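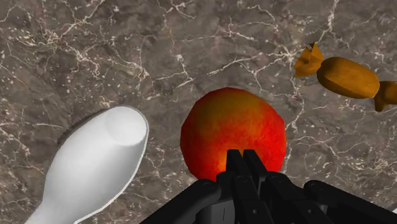

Red fruit on a marble worktop, computer-rendered.

Grorko pushed back again, console players told to wait until after May

Westerberg has delayed the console version of Grorko for a second time, and this one hurts a bit more than the first. No new date. The studio put up a short post this morning saying the build "isn't where we want it" and that the PC version is not affected.

Quick recap for anyone who lost track. Grorko came out on PC last year, did fine, got a big patch, did better. Console port was handed to a smaller team at Numton and was meant to land in May. Now it won't.

The trouble seems to be Istbridge, the harbour town you reach in the third chapter. Frame rate falls apart there once the market opens, and saves made inside the walls have been going missing. Producer Nisreen Mahasneh wrote on the forum that the team had closed 1000 bugs since the last test and still had 39 marked as serious. "We could ship it and patch it. We did that once and I don't want to do it agian," she said.

Fair enough. The PC launch was rough, people remember.

Testers are split. Jihad Matar, who has been in the closed beta from the start, says the rest of the game runs well and he'd happily play it tomorrow. Neusa Pimentel lost two long saves in Istbridge and would like them to take all the time they need.

Pre-orders stay open. Refunds too, through whichever store you bought from, though Westerberg says the bonus outfit goes if you cancel. That last part has not gone down well, the thread was at 3429 replies when we looked and most of them werent about frame rates.

Design lead Khalil Nseir is due to do a stream later this month with questions from players. Co-op still planned, still after launch. Nothing on price changes.

We've asked Westerberg if the beta will be opened up in the meantime. Will update if they get back to us.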